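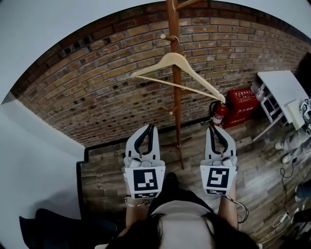

Trestance demonstrator FAQ

Quick answers for people doing hand demos with the Pinto grippers. Last tidied up in July by Frida. If something's wrong tell her, not the group chat.

Do I need any robotics background?

No. If you can hang up a coat you can do this. You hold a gripper in each hand, do the task, and the robot learns from the recordings later on.

What tasks are we on now?

Coat rack set. Hanger onto a peg, hanger off a peg, hanger from one peg to another. Folding comes after, once Dalva signs off the rack data.

How many demos do you need?

1,000 for the rack set. A good session gets up to 80. Don't rush to hit that, a slow clean one is worth more to us than a sloppy fast one.

What's the square marker on the front for?

Tracking. It tells the software where each gripper is. Keep fingers, sleeves and hair off it. Left and right have different patterns so please don't swap hands halfway thru a session.

Can I wear jewellery?

Thin bracelets are fine. Anything that swings or clanks against the handle, take it off. Loose sleeves rolled up.

How should I start and finish each one?

Grippers open, held out in front, still for 3 seconds. Do the task. Back to open and still for another 3. Forgetting the still bit at the end is the most common reason we bin a demo.

I dropped the hanger. Do I stop?

Depends. If you can pick it up with the grippers, keep going, we like recoveries. If you grabbed it with your bare hand, stop and flag it. Same if it lands somewhere you can't reach without shuffling the rack.

Do I have to hang it the same way every time?

Please don't. Different pegs, different angles, come in from the left sometimes. Crooked is OK so long as it stays on. Wilfredo did 80 on the same peg once and we could use 9 of them.

Which hand does what?

Up to you. Most people steady with one and hook with the other. Swap roles now and then, just not the grippers themselves.

My arms are killing me.

Take a break. Every 9 demos is a good habit. Tall racks are worse because you're reaching up, so mix in the low pegs.

Where do the cables go?

Down beside you and away from your feet. Check before you step back. If one tugs while you're reaching, stop and get more slack, tugging shows up in the data.

Is this the same as remote control?

No, seperate thing. Remote sessions run on the Katwood arms, where you drive the real robot and watch it move. You need the induction with Rodel first. Hand demos are quicker and you feel the contact yourself, remote is better for checking what the arm can physically reach.

Can two people record at once?

Yes, but keep well apart and don't face each other. Markers from the other person in your view confuse things.

Something's flashing / frozen / won't save?

Don't unplug it. Note the time, leave it on, find Charito. Mornings she's in from 9.

Do I get to see the robot try it?

Yep, ask Dalva when the next test run is. Bring a hanger.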